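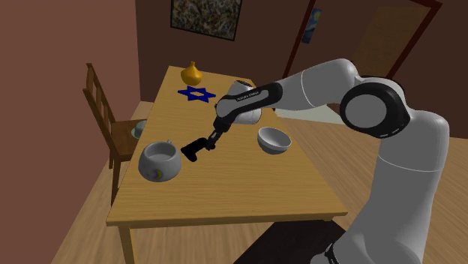

Okay, so Runeck. It's a kit from Stamix, and what you get is a library of simulated rooms, an arm that's already set up to move in them, and a pile of household tasks you can run from a laptop. I've had it since March and I'm still finding things I like. Take the table setups: the gray pot with the little yellow moon on it sits to one side of the fingers, a white bowl sits to the other, and the arm's own upper link hides part of the white vessel behind it. That's a mean little layout, and I love it! Most of the kits I tried before gave me one cube on a bare gray plane.

(pause, ask who has used a simulator at work. Wait for hands.)

Setup. Nearly 20 minutes on my machine, most of it downloading. The install guide skips a step on the graphics driver, slide has the fix. Say it slowly, people will want to write it down.

What I ran: 1000 tries at picking up a pot, with the start positions shuffled. I went to lunch and it was done when I got back (the real arm in our lab would have needed me standing next to it all week). The logs are plain text. You can open them in anything, search them, and jump straight to the try that went wrong.

Shadows and clutter matter a lot here. My first policy did fine until the fingers got close to the wood and their dark shadow ran together with them, and then it started guessing at the height. Good thing to learn before you bend a real gripper.

Gripes, keep these short:
- Contact on thin rims is still too slippery. Handles are better.
- The Giltis add-on for soft objects only loads in version 2, and the store page doesn't say so.
- Room editor has no undo. Save often!

Price slide. Read the 2 tiers, don't argue for either one. The small tier did everything I'm showing today.

Demo next, then questions. If the wifi drops, use the recording on the desktop and keep talking about the logs.

Home | Talks | Slides | Workshops | Contact

Related
Giltis add-on: first notes on cloth and sponges
Moving a policy from Runeck to a real arm
Jafarzadeh Saturday workshop: bring your own gripper
19 small fixes for slow simulations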